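Piltwood opens year-long home trial of chore robots in Randport

RANDPORT, December – Robotics firm Piltwood today began the second stage of a home trial meant to find out which everyday chores a two-armed machine can be trusted with, and which it can't. 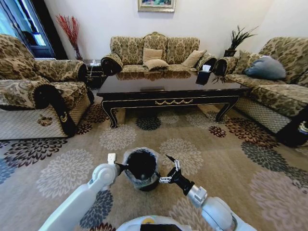 A Piltwood robot with its arms on either side of a lined trash bin in a living room.

The first stage ran in 5 Randport homes and covered 614 attempts at common jobs: handling trash bins, folding towels, clearing tables and putting shoes away. The robot finished 322 of them without help. In the rest, a person had to step in, or the machine stopped by itself and waited.

"That's a little over half, and we would like people to hear the number from us," said Jana Seidel, who leads the trial. "If you are asking whether you can buy a machine this winter that does your housework, the answer is no."

Trash bins were chosen as an early test because they look easy. A thin plastic liner folds and shifts when it is touched, and the machine has to hold the bin steady without tearing the bag. Piltwood counts a bin job as complete only if the liner is still in place and whole at the end.

Speed is still a weak point. Most jobs took the robot several times as long as they would take an adult, and stairs were left out altogether. Patterned carpets and glossy furniture, which can confuse cameras, were kept in the trial on purpose.

Software for the second stage comes from Jetell, which supplies the grip control system known as Mathew. The new version is meant to ease off sooner when soft material starts to slip.

"Hard objects are mostly fine now," said Valentin Royer, an engineer at Jetell. "Bags, cloth and paper are where we lose time – and a house is full of them."

The second stage will add shop-floor work at a hardware store in Randport, where the robot will restock low shelves and empty bins after closing, from 9 p.m. Store manager Vimala Pinto said her staff will keep doing both jobs during the trial.

Piltwood plans to publish results from both settings, including failed attempts, when the stage ends. No sale date or price has been set.

Press contact: Cletus Rosenthal, Piltwood, Randport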